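Open day at the Trondeo works, Gretton

We drove up to Gretton on Sunday for the Trondeo open day. Parking was in the field behind the works and the walk to the gate took longer than the line for tickets. We paid at the desk and got a paper map with two of the halls labeled the wrong way around.

Hall 2 had the tableware. Most of it was plates from the Ticona range, stacked by size, with a seconds shelf by the door that was nearly bare by the time we reached it. I had wanted one of the oval dishes. Hall 3 was furniture and small kitchen things – stools, boards, trays – and we spent most of the afternoon there.

I liked the tables set up at the far end best. They were kept very plain, a white sheet over a pale wood top and one or two items on each. The one I went back to had a round wooden pot, barrel-shaped and open at the mouth, with a wooden-handled utensil standing in it.
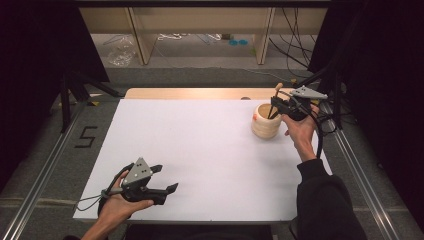

The shop had a similar pot from Brullberg for 149, more than I wanted to spend, so I bought a board instead. Coffee was in the yard and closed early. If you go, do Hall 3 first and leave the shop until the end, when the line is shorter.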